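Horizon tilted in simulated wrist camera view - mount offset or camera roll?
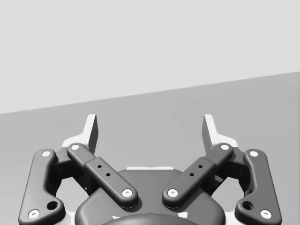
Wrist view in the simulator, gripper open, plain gray floor, no objects loaded.

Min-kyu Bae
Posted Jul 30, 2019

I am building a small arm at home and want the simulation working before I print the last parts of the wrist. The gripper is a parallel-jaw type with four links. The simulated camera is attached to the wrist body and looks out along the fingers.

The line where the floor meets the backdrop climbs from left to right. The gripper itself looks straight and symmetrical. I expected the line to be level when the arm is in its home pose.

What I have checked so far:

- The floor plane has no rotation. Its normal is 0, 0, 1.
- All joint targets are set to zero except shoulder and elbow.
- The fingers open and close evenly and the pads stay parallel.
- Rendering at 500 by 500 and at 200 by 200 gives the same slope.

The camera offset was copied from the CAD assembly, where I modeled the bracket on the Flekden mount. I would prefer not to edit angles by trial and error until the picture looks right. Is the camera rolled, or is something wrong in the arm? Also, should I put a texture on the floor? It is one flat gray at the moment.

Javiera Benítez

Look at the gripper, not the floor. The camera and the gripper are both children of the wrist body, so nothing upstream of the wrist can change how the gripper sits in the view. Your housing is centered and the left and right links mirror each other. If the camera had a roll error relative to the wrist, the gripper would be rotated in the picture and the inner links would not form an even V. I see no sign of that, so I would leave the camera offset alone.

What remains is that the whole wrist is rolled relative to the world. A joint target of zero does not tell you the joint is at zero. Print these after the simulation has settled:

1. The measured position of every joint, beside its target.
2. The world orientation of the wrist body.
3. The world orientation of the camera.

If 2 and 3 differ only by your fixed offset, the camera is cleared. Then go down the list in 1 and find the joint that disagrees. If none of them disagrees, check the fixed rotations between links in the model file. One wrong origin near the forearm will give you this and every joint will still read zero.

One more case: shoulder and elbow are not at zero in your home pose. If their axes are not parallel, moving both can leave the wrist rolled with no error anywhere. Set those two to zero as well and render again.

On the texture, yes, a checkerboard is worth the two minutes. With flat gray you have a single edge to judge by, and it depends on where your floor plane ends. A grid gives you a vanishing point. Turn it off again later if you don't want it.

Győző Simon

Had the same thing on a Pullard arm. Just add some roll to the camera until the line is flat. Worked for me.

Li-hua Mok

I would not do what Győző suggests. It levels the line in one pose and tilts the gripper in all of them, and your simulated camera will no longer match the bracket you are about to print.

Adding to Javiera's list: check units and wrap on the wrist roll joint. I once had a wrist resting at 179 degrees when I thought it was at zero. A parallel gripper looks nearly the same either way up, so I spent an evening in the wrong file. Color one finger pad red in the model and you will always know which side is which.

Also confirm that the backdrop edge is really the far edge of the floor. If your plane is finite and the arm base is turned about the vertical axis, you may be looking toward a corner. One side of a square floor seen at an angle slopes in the picture with a perfectly level camera. Make the plane much larger and see whether the slope changes. I would do this first, as it is a one-line edit.

Min-kyu Bae

Thanks. Wrist and camera orientations differ only by the fixed offset, so the bracket stays as drawn. Joint positions all match their targets. I have not yet enlarged the floor or set shoulder and elbow to zero. I will do the floor first, then the checkerboard, and post the numbers under this thread.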